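Toy Blocks and Their Storage: A Study of Shape, Wear and Sorting
Project report submitted by Gaetano Fabbri and Giorgia Pace
Nov 29, 2018

1. Background

The project concerns the red plastic block and the grey containers in which such blocks are kept. It was begun in October, when the Rindthorpe play library asked for advice on the storage of its building sets. The library holds 1264 pieces, of which 300 were lent to us for the duration of the work.

2. The red block

Most pieces in the loan are plain. The red block was chosen for closer study because its outline is stepped – a notch separates the main body from a raised part towards the rear. The corners are rounded and the finish is matte. A piece of this form does not stack as a plain brick does, and the direction in which it is laid down affects how much room it takes.

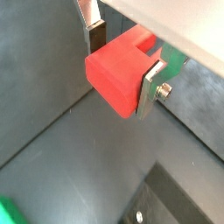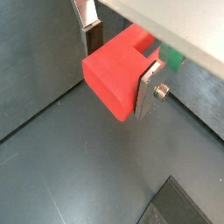
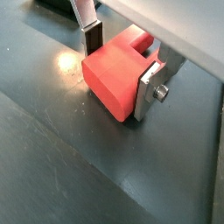

The red block, with its notch and rounded front end.

3. Method

The loaned pieces were sorted twice, first by colour and then by outline. Each author sorted alone and the results were compared afterwards. Pieces on which the 2 sets of results disagreed were placed in a separate tray and discussed. The stepped pieces caused most of the disagreement, as one author had grouped them with the plain bricks and the other with the pegs and connectors.

4. Findings

Sorting by colour was quicker, but it left the stepped pieces mixed with the plain ones, and these trays were difficult to close. Sorting by outline took longer and gave fuller, more even trays. It is recommended that the library adopt six outline groups, with a labelled tray for each, and that stepped pieces be given a shallow tray of their own.

The trays should be wiped out when sets are returned, as dust gathers along the inside seams. A copy of the sorting chart is held by the library and may be borrowed on request.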